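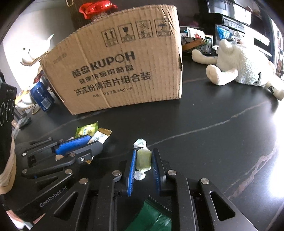

Two hand-held grippers at work on a tabletop clearing task. The one on the right is holding a wrapped candy.

Students in the robotics club at Liyanage Technical College have started recording their own training data for the spring manipulation project, using pairs of hand-held grippers to pick up and sort small items from a cluttered table.

The project is called Morkitz. Its aim is to teach a two-armed robot to tidy a living room table that has not been set up for it in advance. The club has 14 members this term, and 7 of them are taking turns with the grippers.

"We wanted ordinary mess," said Hashini Dewan, a second-year student who leads the recording group. "Last year we used foam blocks on a white mat. The arm got very good at foam blocks and could not do much else."

Wrapped candy and snack packets are a large part of the work. Members say the twisted paper ends on a candy are harder to deal with than the candy itself, as a gripper that closes on the paper will often drop the piece on the way to its container. Foil packets slide on a glossy tabletop and have to be approached from the side. The students leave bigger things on the table too, such as boxes, drink cans and soft toys, so that the robot learns to reach past them without knocking them over.

Each recording covers one short task from start to finish. The person holding the grippers is asked to move at an even pace and to keep the fingers in view when they close. Recordings with a dropped item are kept and marked as such. Fulvio Morelli, the club's faculty adviser, said the students argued over that rule for most of a meeting before agreeing to it.

"Some of them wanted only clean runs," Morelli said. "Asanka pointed out that the robot is going to drop things, and it should have seen somebody pick them up again."

Asanka Siriwardena handles the files once a session is over. He checks that the left and right grippers line up in time and throws out any recording where they do not. The club has set a target of 2000 usable recordings before it begins training. A first round of tests on the arms will follow, using tables the model has not seen.

Yuzuki Hoshino, who joined the club this year, said the grippers took some getting used to. "You want to use your wrist for everything," she said. "The arm we have can't turn that way, so you learn to move your whole elbow."

The club will show its work at the college's open lab on May 1, 2026, in Room 11 of the engineering building. Visitors will be able to try a pair of grippers and add a recording to the set. Students from other departments who want to join the recording group can sign up at the open lab or write to the club through the engineering office.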